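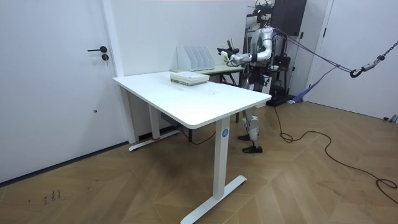 Was ist Fischgrätparkett?

Fischgrätparkett ist ein Holzfußboden aus gleich großen rechteckigen Stäben, die im rechten Winkel zueinander verlegt werden, sodass ein fortlaufendes Zickzackmuster entsteht.

Abgrenzung

Vom Fischgrätmuster zu unterscheiden ist das französische Fischgrät (Chevron, auch Ungarische Spitze). Dort sind die Stabenden schräg geschnitten, meist im Winkel von 45 oder 60 Grad, und stoßen in einer geraden Linie aneinander. Beim einfachen Fischgrät bleiben die Enden rechtwinklig, die Reihen greifen versetzt ineinander. Werden zwei oder mehr Stäbe nebeneinander als Einheit verlegt, spricht man von doppeltem beziehungsweise mehrfachem Fischgrät.

Material

Verbreitet ist Eiche, daneben werden Buche, Esche, Ahorn und Nussbaum verwendet. Massive Stäbe sind häufig 22 mm stark und an den Kanten mit Nut und Feder versehen. Mehrschichtstäbe haben eine Nutzschicht aus Edelholz, oft 4 mm, auf einem Träger aus Nadelholz oder Sperrholz. Sie arbeiten bei wechselnder Luftfeuchte weniger als massive Ware.

Verlegung

Die Stäbe werden in der Regel vollflächig mit dem Estrich verklebt. Ausgangspunkt ist eine gespannte Schnur, meist in der Raumachse, an der die ersten Stäbe zu einer Pyramide ausgerichtet werden. Der Verschnitt liegt höher als beim Schiffsboden. An den Wänden bleibt eine Dehnfuge, die von der Sockelleiste verdeckt wird. Vielfach läuft zusätzlich ein Fries um den Raum.

Im Mimdaler Rathaus wurde der Boden des Sitzungssaals im Mai von der Firma Sonness aufgenommen und neu verklebt. Die Restauratorin Florencia Salinas ließ dabei den alten Fries aus Nussbaum liegen.

Pflege

Geölte Böden werden nebelfeucht gewischt und gelegentlich nachgeölt, versiegelte Flächen erst bei sichtbarem Verschleiß abgeschliffen und neu lackiert.

Siehe auch: Mosaikparkett, Tafelparkett, Würfelmuster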